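Reading time: 2 min

3.2 Finger pads and jaw alignment

The Monda station uses a pair of hand-held grippers, and most of its upkeep concerns the last few centimetres of each. The jaw frames have given us little trouble. The pads are another matter: they pick up skin oil and lint, and with both aboard they develop firm opinions about small round objects. We wipe them every 30 grasps and replace a pair after 230, a figure arrived at by replacing one at 298 and regretting the wait.

Beaded jewellery makes a rude but serviceable test of pad condition. A bracelet lying on the floor of a box has to be approached from above with the jaws open, and a pad that has crept on its mount will brush the near side of the loop before the far one is in reach.

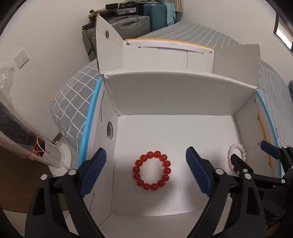 3.3 Fastener checks

Screws on the jaw frames are checked by hand at the start of each session, using the short driver from the Prorby kit (the long one rounds the heads, as we established at our own expense). In February the Sebastian log recorded 197 checks, of which the great majority say "fine" and one says "fine?". The question mark preceded a loose jaw by an afternoon. Entries must now be made without punctuation.

The two grippers are serviced together even when only one is misbehaving. Mismatched pad wear showed up in our grasp records as a difference between left and right hands, and we spent an embarrassing share of the analysis explaining it as operator preference.

After servicing, closure is tested on a strand held by its end. We favour wooden beads of uneven size, which show up a skewed jaw sooner than a uniform string does.

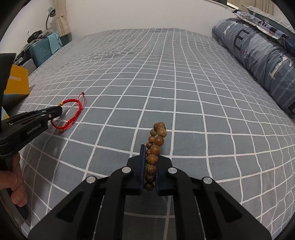 Figure 4. Closure test on a wooden bead strand, with the second gripper at a red cord bracelet.

A gripper that drops the strand twice goes back to 3.2, usually accompanied by whoever signed it off.

Contact: Gindeveo group office | © Gindeveo | Back to top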